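The Plurnutholm Papermaking Tradition

The Plurnutholm papermaking tradition is the body of craft, custom and kitchen-table know-how that has grown up around handmade paper in the river town of Plurnutholm. The town's first mill opened in 1829 on the east bank of the Dernilis, a short and rather moody river that floods most springs and sulks through most summers, and paper has been made in one form or another along its banks ever since. People who grew up there will tell you that they learned to tell a good sheet from a poor one before they learned to read what was written on it, and there may be a little truth in that.

Origins

The first mill was a rag mill. Old linen and cotton came down from the farms by cart, was sorted by color and wear, and was left in damp heaps until it softened enough to be beaten. The sorting was slow and dusty work, done mostly by women and older children, and much of what is known about it comes from household letters kept at the Griltia reading room across the square from the old market. One letter complains at great length about buttons, which had to be cut off every shirt and which the mill owner insisted on keeping for himself.

Water mattered more than anything else. The Dernilis runs clear in February, when the hills above the town are frozen and very little mud comes down, and sheets made in that month were sold under the name "winter white." They cost more than summer paper, which tended toward the color of weak tea, though plenty of local families were fond of the summer kind and used it for recipes, seed packets and letters to cousins.

Making a sheet

The basic method has changed very little. Fiber is beaten with water until it becomes a loose pulp, and the pulp is stirred into a vat. The maker lowers a mold, which is a flat screen with a removable rim called a deckle, and lifts it level, giving it a gentle shake in both directions as the water drains. That shake is what locks the fibers together, and it takes a good long while to learn. The new sheet is then turned out onto felt, a step known as couching, and the pile of felts and sheets goes under a press.

Drying is done in lofts, on lines or against smooth boards. A sheet dried on a board takes on the board's surface, so it comes away flat on one side and a touch rougher on the other. Finally, sheets meant for pen and ink are dipped in size, a thin gelatin bath that keeps the ink from spreading.

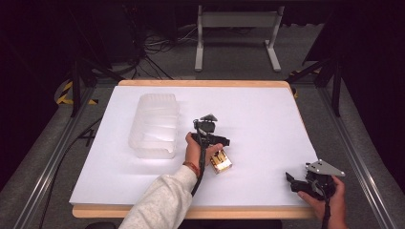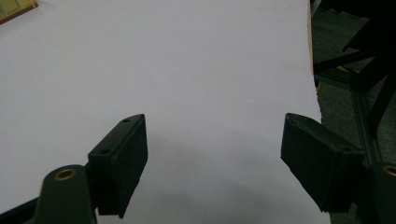 Edges, finish and feel

Plurnutholm makers have always been particular about edges. The feathery deckle edge, formed where a little pulp slips under the rim, was once seen as a flaw and trimmed away, and only later did buyers come to love it. A torn edge is a different thing again. It is made by folding the sheet, wetting the crease and easing the halves apart, and it looks soft in much the same way, although an experienced hand can tell the two apart with eyes closed.

Finish is described with a set of old words that are still in daily use in the town. "Kitchen" paper is left just as it came from the felts. "Parlor" paper has been pressed a second time between smooth plates, and "Sunday" paper has been rubbed with a polished stone until it has a low, pleasant shine. Visitors nearly always ask for Sunday paper, and then go home with kitchen paper, because it is so much nicer to draw on.

Decline and revival

Machine-made wood pulp paper brought hard times, and one by one the mills closed their vats. The last of them, Fung, kept going by making blotting paper and egg cartons, and its beating room is the only one to have survived with its floor and drains in place.

The revival owes a great deal to Chin-lung Wan, a bookbinder who came to Plurnutholm looking for repair paper and ended up staying, and to Aoi Takeda, who had studied mold making and could build a screen from scratch. Together they reopened the beating room with 3 vats and a class of 15 students. The class has grown to 20 since then, and former students now supply binders, printmakers and a good many wedding couples.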